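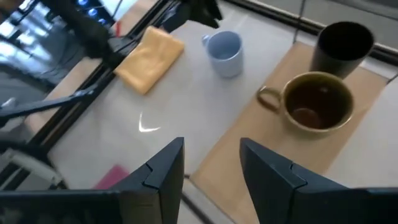

Mugs and a folded cloth on the test table, seen between the gripper's fingers.

News > Automation > Press releases

Trekari publishes gripper trial, warns against reading too much into it

Trekari has compared 2 gripper finger sets, from Wonurska and Quezada, on ordinary cups, mugs and cloths. Both makers promise a "universal" grip. Trekari bought neither claim before the trial and does not repeat either one now.
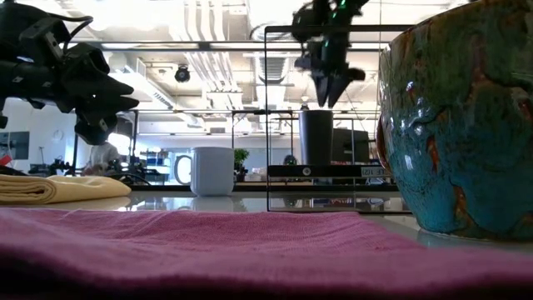 Is there a winner?
Neither set earned a general recommendation, and the full table of drops is in the report.

The trial ran to 900 attempted grasps with 9 objects. Makers tend to quote their best run on their favourite cup.

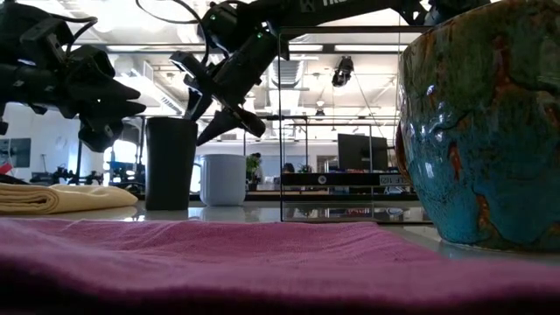
Every failed attempt stays in the count, including those that a sales video would leave out. Camera position was varied too, and Trekari suspects it matters more than either brochure admits.

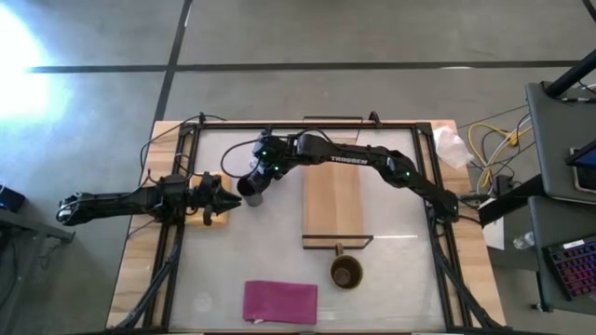
A further 600 grasps, using the Dorkico controller, are planned for October. Until then, buyers should ask for raw logs and treat percentages with care.

Comments

9 objects is not many. My kitchen has more.

Good to see failures counted. Where are the prices?

Still waiting for anyone's gripper to fold a towel properly.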